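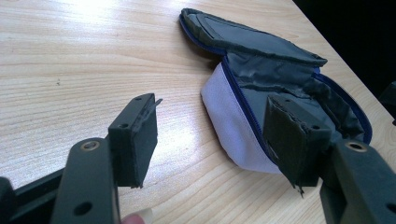
Irfan Bugti has been refinishing secondhand tables for 14 years, and in that time he has formed a low opinion of most of what gets sold in a tin. I went to see him in November because a reader had asked whether hard-wax oil was worth the money, and because I've been burned by it myself. I came away with fewer answers than I wanted and one or two I hadn't asked for.

His first complaint is with the word "food-safe."

"Ask them what it means," he said. "I did. I rang one of the importers and asked what was different about the food-safe tin and the ordinary tin. The man told me the label." He shrugged. "I believed him, too. He sounded tired."

Bugti works out of a rented unit in Gondness, up a short flight of metal stairs that he says he would never have agreed to if he'd carried a table up them first. He takes in dining tables mostly, some desks, and the odd church bench. People bring him pieces with heat rings, nail polish, ink, and once a full set of bite marks from a dog that had since died. The owners wanted the bite marks kept, so he oiled over them.

I asked him about Evex, the oil that three of my own neighbors swear by. It costs a good deal more than the others and comes with a little card about the forest.

"It's fine," he said. "It's oil. You put it on, you wipe it off, and if you wipe it off properly it looks good. If you don't, it's sticky for a week and you blame the oil. I've had people bring me tables to strip that only needed somebody with a rag."

So is it better than the cheap stuff?

"I did a test. Six boards, same plank, different oils, and I left wet coffee cups on all of them overnight. The rings were there on every board in the morning. One was a bit fainter. I'd lost track of which board was which by then, because the pencil marks had come off with the oil." He laughed at this for longer than I did.

I think that story ought to be told more often in this trade. There are plenty of confident charts around comparing finishes, and very few of them say how many boards were used or who was holding the rag. Bugti doesn't claim his test proved anything. He does say it cured him of arguing at trade fairs.

He is harder on the two-part products. Valtberg sells one with a hardener, and the brochure he showed me promises a table ready for use in a matter of hours. Bugti has a question about the word "use." He says he would put a newspaper on it the next morning. A hot dish he would leave for 2 weeks, and he tells customers so in writing, because they ring him anyway.

"They read the brochure after they've read my note, and they like the brochure more. I would too."

We talked for a while about sanding, where I expected him to be strict and he wasn't. He stops earlier than the books tell you. Going very fine on a table that's getting oil is, in his view, a way to feel busy on a rainy afternoon. I pushed back on this. I've always gone finer and liked the result, and I said so. He asked if I had ever done half a table each way and looked at them side by side. I hadn't.

"Well," he said, and went to put the kettle on.

The one thing he praised without a catch was an old scraper made by Doležal, bought in a box of mixed tools for the price of a sandwich. He sharpens it far too much, by his own account, and it is now noticeably narrower than it was. He wouldn't tell me to go and buy one. Any flat piece of decent steel would do the same, he said, and then he moved the scraper to the other side of the bench, away from me.

Before I left I asked what he has on his own kitchen table at home. He had to think about it.

"Soap," he said. "Soap and water, and I scrub it when it gets bad. It's 41 years old. My wife's parents had it. It's got a burn at one end and it goes gray by the window, and I have never once put oil on it."

I asked why not, given what he does all day.

"I'd have to clear it first."

My own table still has its rings. I've bought a tin, the middle-priced one, and it's in the cupboard under the stairs with the card about the forest from the last one. I plan to do half the table and leave the other half alone until spring, and I'll write down which half is which somewhere other than on the table.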